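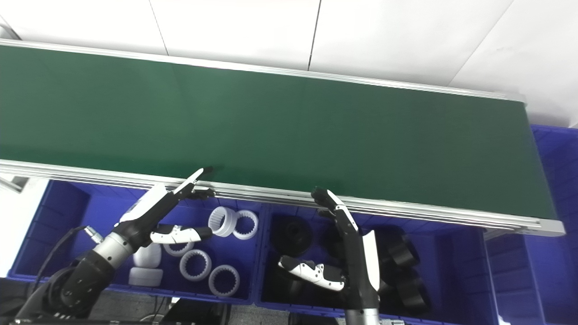 Bello Ekwueme asked after the last report whether 386 demonstrations are really needed, or whether the same result could be reached with a smaller set chosen more carefully. It is a fair question and I try to answer it first, as it changed the way we spent the second half of this period.

Progress report, bimanual sorting work package
Project: Rurkon
Submitted to: Plarnidden programme office
Date: Jul 1, 2021

1. Answer to the question on the size of the set

We trained the policy again on smaller parts of the set. When the smaller part was taken at random, the results for the white parts stayed nearly the same, but the results for the black parts fell clearly. When we selected the demonstrations by hand, so that difficult grasps in the black parts were kept, most of this loss disappeared. My present opinion is that the full set is larger than necessary for the ring gears and rollers, and still too small for the black hubs and wheels. I would therefore not record more of everything. I would record more of the second kind only.

One limit must be mentioned. The selection by hand was done by the same person who later judged the trials. We shall repeat it with a written rule for selection, so that another group could do the same.

2. Work done in this period

The task is unchanged from the proposal. Two arms take mixed gear parts from blue bins and place them on the green conveyor, the left arm working mainly over the white parts and the right arm over the black parts. Both arms are controlled by one policy. In the previous period we had one policy for each arm, and they disturbed each other when both wanted to reach the near rail of the belt.

The change to a single policy took longer than planned. The recordings of the two arms were not well aligned in time, and we found a constant delay in the data of the right arm. All 386 demonstrations were corrected and the training was started again from the beginning. This cost us 10 working days, which were not in the plan.

We also changed the starting pose. The fingers now begin close to the belt and above the bins, and the arms approach the parts from there. With the old pose the first movement was long, and the policy often learned to wait at the start for no useful purpose.

3. Results

With the single policy, collisions between the arms became rare, and the operator had to stop the trial much less often than before. Placing on the belt is good for rollers. For ring gears it depends on how the part lies in the bin. If the ring lies flat and apart from the others, the grasp is reliable. If it stands upright against another ring, the fingers sometimes close on both and the two are lifted together.

The black parts remain the weak point. Inside a shadowed bin they are difficult to separate from each other in the camera view, above all when they are piled against one side. The policy then points the finger at the middle of the pile and pushes instead of grasping. We tested a correction of image brightness before training. It helped for single parts lying free, and it made no difference for piles.

4. Difficulties and changes to the plan

The Balogun finger pads wear faster than we expected, and a worn pad gives a weaker grip on the smooth rollers. We now change both pads after 14 sessions. Results from before this rule should be read with some care. I have marked them in the annex and left them out of the comparison in section 1.

The visit to the Larport site is moved to August. It does not affect the budget.

5. Next period

We intend to record new demonstrations with black parts only, including piles, and to test a second light placed low at the side of the bins. The comparison of hand-selected and random sets will be repeated with the written rule. We ask the programme office to agree that 2 of the planned sessions with white parts are used for the black parts. No additional money is requested for this change.

The training settings and the list of corrected recordings are in the annex.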